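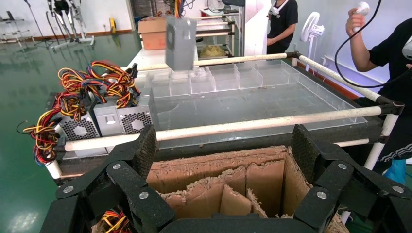 Power supplies, a big clear tray, and the box with the dividers. My kind of morning.

I promised a few of you a post about boxing up power supplies, and then July happened and I wrote about tomatoes instead. So! Finally, power supplies. If you came for tomatoes, scroll down, there are plenty.

A computer power supply is one of the most annoying objects in the world to store. The metal part is fine, it's a nice honest brick. The trouble is everything that comes out of it. You get this great fat ponytail of red and yellow and black wire with plastic connectors all over the ends, and every one of those connectors wants to grab hold of the ponytail next door. Put two units side by side on a bench, walk off for a coffee, and when you come back they've gotten married. I used to spend half an hour a week pulling them apart, swearing quietly, and I have the chipped nail to show for it.

For years our system in Hosedton was one large bin. Everything went in the bin. When Sorcha Kavanagh took over the shelves she tipped the whole thing out on the floor, looked at it, and went to lunch. When she came back she said the word "dividers" and that was the end of the bin.

We tried a few things after that. Rubber bands around the wires (they perish, and then you've got wires plus bits of rubber). Zip ties, which are great until someone needs to test a unit and can't find the cutters. Plastic bags were my idea and I'd like to forget them. You can't stack bags of bricks -- they slither.

What we've settled on is a cardboard box with cardboard partitions slotted into a grid, one unit to a cell, standing up on end, wires at the top. It sounds like nothing, I know, but I get weirdly happy looking at it. The units can't bang into each other, and when you want one you just reach down and lift it out by the metal part. PLEASE by the metal part. Yes, everybody picks them up by the wires, I've done it myself with my hands full, and yes, they usually survive it. I still wince.

The box itself is on its way out. The top edges have gone ragged and torn, and the dividers are getting that soft fuzzy look cardboard gets when it's been handled too much. I was going to replace it this summer but a new set of partitions from Broveck comes in packs of 20, and where on earth would I put the other 19? Amirhossein Bakhtiari thinks I should cut my own out of old shipping cartons. He's probably right. He also has a much steadier hand with a utility knife than I do, so I've been hinting.
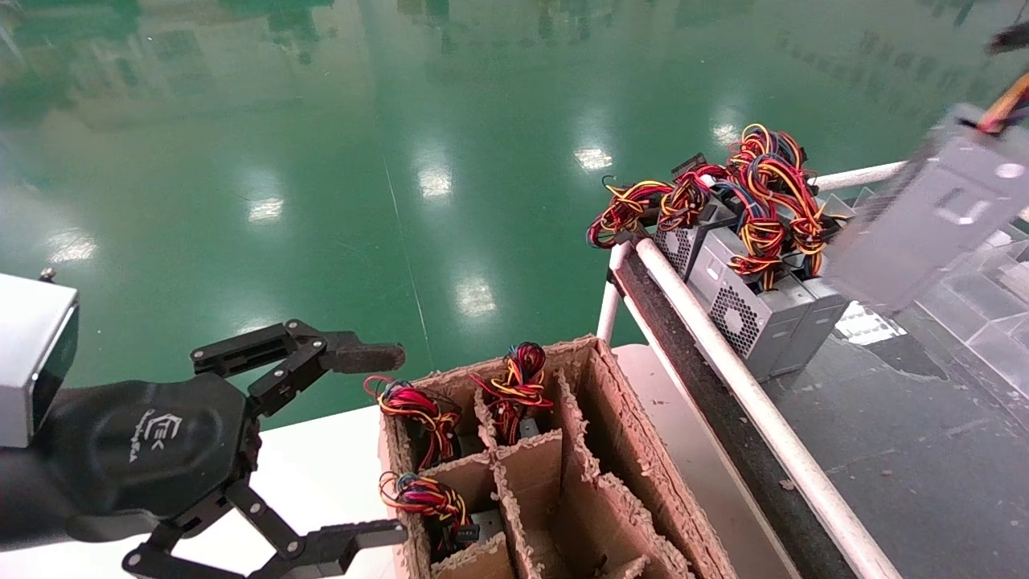

Wires up top, metal down below, and still some cells to go.

My order of doing it, for anyone who wants to copy: I start in one corner and work across, and I don't skip around. If you leave a gap in the middle because that unit "was just there a second ago," you'll end up with a lopsided box that tries to tip when you pick it up. I lower the unit in first and let the wires flop wherever they like, then go back at the end and tuck each bunch down into its own cell. Tucking as you go is slower. I timed it once during a very dull afternoon at Winthorpe, where I used to work, and I'd have been home 4 minutes earlier doing it the flop way. Over a whole day of boxes that adds up to a decent sandwich.

If a bunch of wires is really stiff, fold it once, loosely, and lay it down over its own unit. Don't wind it tight around the metal. I did that with a whole batch before I knew better, and you could see the kinks for weeks.

The clear tray is newer and I'm still making up my mind about it. I love the little compartments along the back, they're perfect for screws and the odd adapter and all those tiny things that otherwise live in my pockets and go through the wash. And being able to see through the sides is great. But it's big, and big flat things on a workbench attract stuff. I put a pen down in ours last week and by evening it had a tape measure, two receipts and somebody's apple for company.

Sorcha wants to label the cells next, with the wattage written on the cardboard in marker. I said let's wait for the new partitions. She said that's what I said about the old ones. Fair.

A couple of you asked in the comments where I got the good marker I mentioned last time. It was from Cullinane, the stationery place near the bus station, and they were nearly out when I was in there on 11th August, so go soon. Get the chisel tip -- the fine one bleeds on cardboard and you won't be able to read a thing.

Next post will be the cable drawer. I've been putting it off, and I may need a bigger table.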